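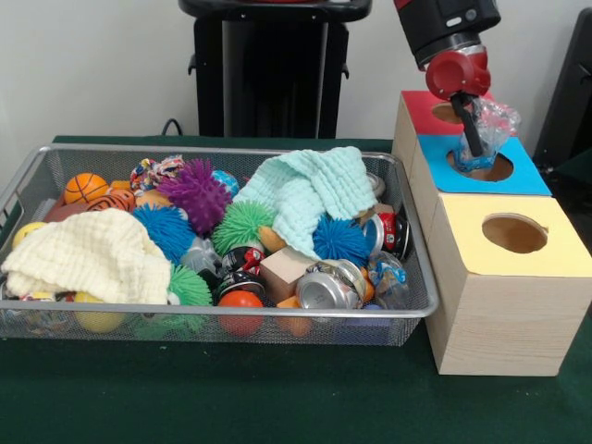 Sorting mixed household items with a robot arm fails most often on the things that have no fixed shape. We tested this at the Gornorholm bench over one winter, and the tips on this page come out of that work. A ball or a block can be approached from almost any side and will leave the gripper when the gripper opens. A crumpled clear plastic bag hangs from the black finger in folds, and has to go down through a round hole in the blue box top without catching on the edge. Most of what follows concerns that last stage, which the usual picking tests leave out.

Usine workshop notes: sorting benches
Compiled by Hanna Jasińska, 9/28/20

What was measured

The method is called Burkness after the first bench it was run on. A basket is loaded with mixed items, the arm takes one item at a time, and each item has to end up inside the box assigned to its class. The attempt counts only if the whole item is below the level of the box top when the arm withdraws. An item resting across the hole is a failure, even if a nudge would send it in.

Over the full series there were 2709 attempts, of which 1693 were scored as complete. Failures were logged under three headings: not picked up, dropped on the way, and not released cleanly. The third heading was added in January, when it became clear that film, cloth and netting were being recorded as "dropped" although they had reached the right box and then come back out with the finger.

Loading the basket

Tip the items in from a second container. Do not place them by hand. Hand placing puts round things on top and soft things flat, and the results look better than they should.

Use soft and hard items in the same load. A waffle cloth lying over a spiky rubber ball is a harder pick than either one alone, as the finger tends to take both. If you want figures for cloth by itself, run a separate series and label it as such.

We used 20 items per load. With fewer, the bottom of the basket shows early and the arm spends the run on easy picks. Refill when the load is down to a few items and note the refill in the log.

A wire-mesh basket is a reasonable choice for draughts and dust, but thin film works its way through the mesh and cloth loops snag on it. File down any loose wire ends before the first run. A basket with a rolled rim is kinder to fabric than one with a cut edge.

Boxes and holes

Use a different colour for each box top. The camera software has less to do, and so does the person checking the log afterwards. Red, blue and pale yellow were told apart under all the lamps we tried. Matt paint is better than gloss.

Keep the hole smooth. Round over the edge with fine paper, then wipe with a damp rag and let it dry overnight before painting. Raised grain on a bare wooden edge will hold a plastic bag very well.

Cut the hole larger than you think the item needs. For rigid items, add the width of the finger on both sides. For film and cloth, the width of the item when crumpled is of little use as a guide, because it opens as soon as the grip is relaxed. The rule we settled on is to hold the item up by one corner, let it hang still, measure it at the widest point, and cut to that.

Boxes in a stepped row, running from back to front, save bench width. The cost is that the arm may pass over one box to reach another. Plan the path so that trailing items do not drag across a neighbouring top – a hanging bag reaches a good deal lower than the finger that carries it.

Releasing thin film

Four changes were tried on the release stage. They are listed in the order in which we would try them again.

Lower the finger until its tip is below the rim of the hole before opening. This gave the largest gain and costs nothing apart from a slower cycle.

Wait after opening. A pause of one breath is enough for most bags. Longer pauses made no difference that we could find in the log.

Withdraw at a slant, with the finger brushing the inner edge of the hole. The edge strips the film off. It works poorly on cloth with an open weave and should be switched off for that class.

Wipe the finger with a barely damp cloth between loads. Dry rubbing builds up charge and makes film cling. Do not use washing-up liquid, which leaves a layer that makes cans slip.

A fifth change, a small fan blowing across the box, was dropped after one afternoon. It moved the bags that had already been sorted.

Bench covering

Lay a plain cloth under the basket and boxes. Dark green is good for picking out cream, yellow and clear items that miss. Pull it tight at the back and clip it there. Wrinkles at the front do no harm so long as none of the boxes stands on one, as a rocking box shifts the hole by more than the arm can allow for.

Check box positions against pencil marks or tape at the start of every run. We lost one whole set of results to a yellow box that had been moved for sweeping and put back a finger's width out.

Cans and bottles

Crushed cans are better test items than whole ones, but crush them all before the series begins and keep the same ones throughout. Rinse and drain them first. Press any sharp fold flat with pliers. Bottles should go in with the cap on or off consistently, since a capped bottle keeps its shape and an open one gives way under the grip.

Keeping the log

Write down the item, the box, the result and the failure heading. Comments go in a separate column. The Wasilewska sheet has 16 lines to the page, which suits a short session, and it can be filled in with one hand while the other stays near the stop button.

Score from the bench and not from memory. Where two items come up together, score one attempt and mark it "double". We did not do this in the first weeks, and those entries had to be left out of the totals above.

Spare tops can be cut from the same board and swapped in when the hole wears. Sand the new edge before fitting, and rerun one load on the old top so the two can be compared.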